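The desk drawer, the pegboard and me

Posted May 23, 2025

So I finally did it. After five years of saying I would sort out my craft corner "over the weekend," I took a whole week off work and did the thing properly (well, mostly properly).

It started back in January when we moved to Livport and I shoved every small thing I own into 12 shoeboxes. Pens, beads, glue sticks, bits of ribbon, a frightening amount of washi tape. Every time I wanted to make a birthday card I spent 30 minutes digging and then gave up and bought one.

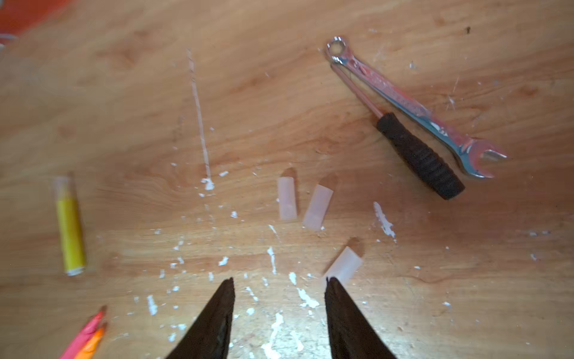 Get it all out first

I know, everybody says this. But I really did tip all of it out on the floor, and wow. I had four pairs of the same scissors! I also found the gift card for Skusirora that I'd been blaming the mailman for. It expired in January, of course.

My rule was that if I hadn't touched it since the old apartment, it went in the giveaway bag. I broke that rule for the ribbon – I'm only human – and for a half-done cross stitch of a lighthouse that I swear I'll finish. 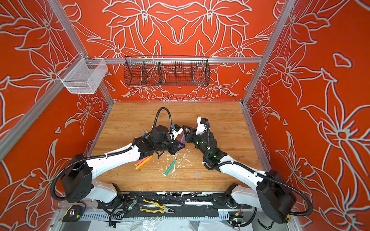 The giveaway bag went to the Tarar swap shop on Saturday, and I only came home with one thing, so I'm calling that a win. They're open until six now, by the way, and the parking is much better if you go in by the back lane. I used to circle that block forever.

After that came the shopping, my favorite part. I'd set myself a limit of 70 dollars and I stuck to it, mainly by leaving the fancy label maker in the cart until the urge passed. I still think about that label maker.

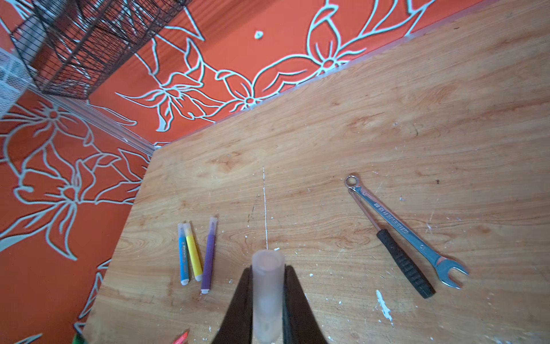
Wood grain, up close.

I also did a jigsaw in the evenings to wind down, a 1,000 piece one from Larnuler with a harbor on it. Way too much sky. The cat helped by sleeping on the edge pieces.

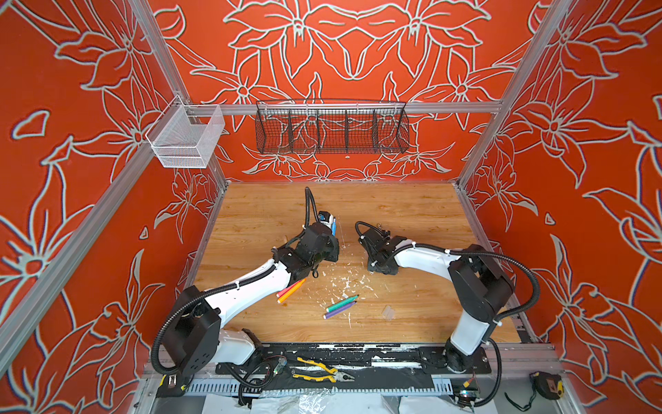 What I'd do differently

Start with the paper! I left it for last and by then I was so tired that I just put the whole stack in a drawer and shut it. It's still in there.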